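Unit 4: From camera view to pick command

These notes go with the kitchen bench exercises. Bring your own copy of the config file from Unit 3. The software we use is Palomino for motion planning and Kutdale for logging. If either will not start, see Heriberto Ayala before the session, as there is no time to reinstall during it.

4.1 The task

The arm gets a short instruction such as "put the lemon on the burner." Your code has to turn it into an object, a grasp pose and a place pose.

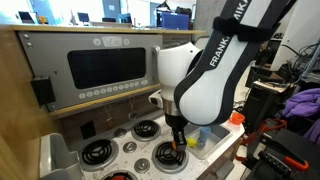 Figure 4.1. Gripper over the front-right burner, fingers pointing down.

Keep the three outputs separate in your code. Most of last term's bugs came from one function that did all three and returned a single pose. When it failed, the log did not say which part was wrong.

4.2 Frames

Every camera reports positions in its own frame. The planner only accepts the robot base frame. Convert once, right after detection, and name the variable so the frame is clear (cup_base, cup_cam). A cup that looks close to the gripper in one view may be well to the side of it in another.
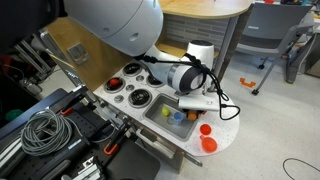

The extrinsics are stored in one file per camera. Load them by camera name, never by list position. If the transform is off, the error usually shows up as a constant shift, so test with two targets far apart before you touch the detector settings.

4.3 Planning the approach

Plan to a point 40 mm above the object, then move straight down. The sink walls must be in the collision model, or Palomino will cut the corner.

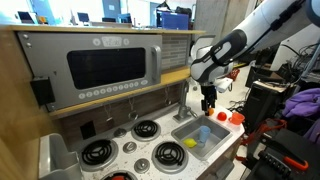 Use 20 percent speed for the downward move. Open the gripper before it starts — the default script opens it too late. If no path is found, print the planner's reason code and stop. Do not retry in a loop.

4.4 Checking the scene before a run

Take a still with the arm out of view and run the detector on it. Compare the list of labels with what is on the counter and in the sink. 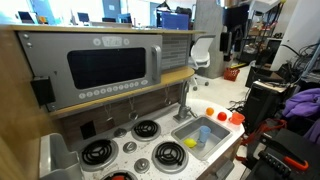

Small round objects of similar color are the most common mix-up. Lower the score threshold only after you have looked at the crops. The practice log has 1,389 entries, and you can filter it by label in Kutdale.

To hand in: your pick function, one log of a failed run, and a short note on which stage failed.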